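Home | News | Workshop | Parts | Forum | Contact

Clirkance revises coolant level sensor for older four-cylinder cars

Clirkance has released a second version of its add-on coolant level sensor, a part aimed at owners of older cars that left the factory with a temperature gauge and no low-coolant warning. The revised unit went on sale in July through Brodby, which also handles returns of the first version.

The sensor fits in the header tank or, on cars without one, in a short adapter spliced into the top hose. A stainless probe sits in the coolant and passes a very small alternating current to ground through the fluid. When the level falls below the probe tip the circuit opens and a dash lamp lights. The alternating signal is meant to limit plating on the probe, which was a common complaint with older direct-current designs.

Three things have changed. The body seal is now a molded O-ring in a machined groove, replacing the flat fiber washer of the first version. The control box has a delay of 2 seconds before the lamp comes on, so that coolant moving in the tank under braking or hard cornering no longer causes a flicker. The connector is a sealed two-pin type in place of the spade terminals.

The delay is the change most owners will notice. The original unit reacted at once, and on cars with a small or shallow header tank the lamp could flash on every roundabout and freeway ramp. Some owners fitted a capacitor across the lamp feed to slow it down. Clirkance says that any such capacitor must be removed before the new box is connected, as it interferes with the lamp test at start-up.

Wiring is otherwise as before. The box takes a switched live from the ignition circuit, a chassis ground and one wire from the probe. The ground should go to clean metal on the engine block or head. Grounding to a painted bracket or to the radiator frame gives a high-resistance path, and the box may then read a full tank as empty. On cars with a plastic header tank and no metal fittings nearby, the second pin of the connector carries its own ground strip down into the coolant, and the block ground is left off.

The adapter is sold in two hose sizes. It must be mounted with the probe boss facing up and at the highest point of the hose run. If it sits lower, the lamp will not light until a good deal of coolant has been lost. If air collects at the boss after a refill, the lamp will stay on until the system is bled.

Langat, which builds wiring looms for kit and low-volume cars, has added a matching sub-loom with a fused feed and a grommet for the bulkhead. The first batch is 500 looms, and 200 of these are set aside for owners replacing a first-version sensor. The sub-loom is optional, and the sensor comes with enough loose wire for most front-engine cars. Mid-engine and rear-engine cars will need the long loom or an extension.

The probe is not suited to waterless coolants, which do not conduct well enough to close the circuit. Standard glycol mixes of any color are fine. Plain deionized water with no additive should also be avoided for the same reason.

Existing Sendico warning panels will accept the new box without changes, provided that the panel has a spare negative-switched input. Panels with positive-switched inputs need a relay.
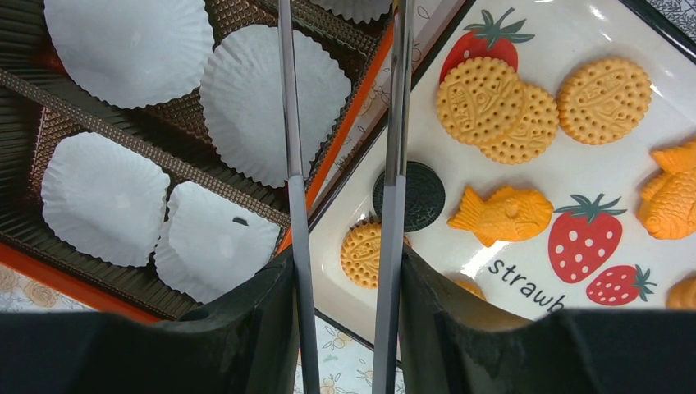 Can the new probe be used with the old control box?

The probe will screw in and work, but the old box has no delay and uses spade terminals, so the lamp will still flicker and an adapter lead is needed.

Owners who bought the first version can return the box and probe to Brodby for a part exchange. The offer is limited to the first 100 units received, and the hose adapter should be kept, as the thread is the same on both versions.

Comments (3)

tophose_ted
Fitted the old one two years back. The flicker was bad enough that I pulled the bulb. Will try the exchange. Does the lamp test run every time the ignition is switched on?

greasynail
Reply to tophose_ted: yes, the lamp comes on and goes out again after the delay. Mine is in a plastic header tank with the ground strip and no wire to the block. Works fine so far.

midengine_mo
Long loom is the one to get for anything with the tank in the back. I ran mine along the coolant pipes in the center tunnel and wished I had used more clips.

This site uses cookies to remember your settings and count visits. By continuing to browse you accept their use. Accept | Manage settings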